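The bell over the door at Clodden still rings the way it did when the building was a feed store, and the owner still looks up every time, even when she knows perfectly well who it is. She has been repairing and selling secondhand accordions here for 17 years, and when I stopped by on a gray afternoon she had one open on the bench with its reeds laid out on a dish towel.

"Sit anywhere that isn't an accordion," she told me, and then went off to make tea, calling back to me over her shoulder the whole time.

She came to the trade sideways. She had been keeping the books for a furniture company in Bogale when an aunt left her a small red Rolura with a torn bellows and a smell of cigars. "I took it to a man two towns over and he wanted more to fix it than it was worth," she said. "So I bought a pot of glue and a library book. I ruined it completely, of course. But I ruined it in such an interesting way that I wanted another one."

The second one she found at a yard sale, and that one she did fix. It took her from September until the snow came, working at the kitchen table after supper, and she sold it to a schoolteacher who still brings it in for tuning.

Most of what she does is wax. Reeds are set in a mixture of beeswax and rosin, and after 60 years or so in somebody's closet the wax goes brittle and the reeds begin to rattle. She scrapes it out, cleans each plate, and pours new. I asked whether it gets dull, and she thought about it for a good while, stirring her tea.

"It does get dull," she said. "I have the radio. But then you close it all up and play the first chord, and the whole bench hums under your elbows – I don't know anything else that feels like that."

People often ask her what their instrument is worth, and she has learned to be gentle. The family story usually has it down as a treasure, and the market usually disagrees. One gentleman had been told his grandfather's accordion would pay for a car. She offered to put it in playing order for 800 dollars, and he went home to think it over, and then came back with his daughter, who wanted to learn. They have it on a shelf in the living room now and it comes down most evenings.

She plays a little herself, though she says not well. On the last weekend of the month a few customers bring their instruments and sit in a circle between the shelves, and they go through the old waltzes and polkas, and somebody always brings a cake. The group drove over to Fillach last summer to play at the fair. "We only knew 2 tunes all the way to the end," she said, "so we played them slowly."

I asked what she would tell a person thinking of buying a first accordion.

"Get a small one," she said.

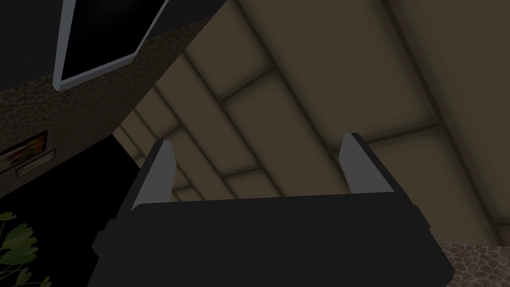

"Everybody wants the big one with all the buttons, and then their back hurts and it goes under the bed. A little one you'll pick up while the potatoes are boiling, and that's how you learn."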